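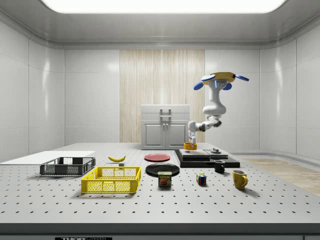
Clearing the table is still the hard part

Sumathi Raju has spent most of her working life on robot arms, the last few years of it at Skemix, where her group tests household chores in simulation before any hardware is switched on. I asked her when a machine will clear my table.

"Not this year," she said. "It can do parts of it. It can pick up a cup. People see the cup go up and think the rest is easy."

Her test table has plates, mugs, a banana, a can of SPAM and a couple of plastic crates on it. The arm is told what to move and where. In October her group ran 1058 attempts at single pickups and short sequences. It finished 568 of them without help.

"That's a bit better than half," she said. "You wouldn't keep a dishwasher that worked half the time."

Mugs go fairly well, she told me, if the handle is turned a useful way. Plates are worse. A flat plate gives two short fingers very little to hold, and the arm often has to come in low at the rim.
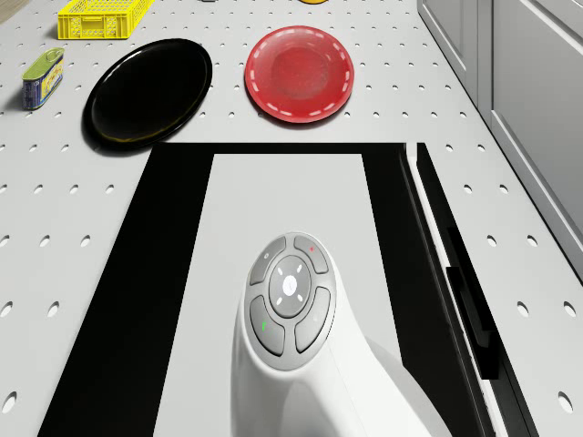 The black and red plates on the simulated table, with the arm's button pad in the foreground.

I asked whether simulation makes things look better than they are. She said yes, sometimes. "Nothing is greasy in there. Nobody's kid left jam on the handle. We know that, and we don't report those numbers as kitchen numbers."

Shop floors are closer, in her view. She did 12 months at Darkov, on a packing line where the same parts arrived in the same spot all day. "A line is a kind place for a robot – a kitchen changes every time someone makes a sandwich."

The next round of tests will use longer jobs, up to 24 moves in a row. She expects the success rate to drop.

"One mistake at move three and you're finished," she said. "A person just picks the thing up again. I want the arm to do that before I ask it to be faster."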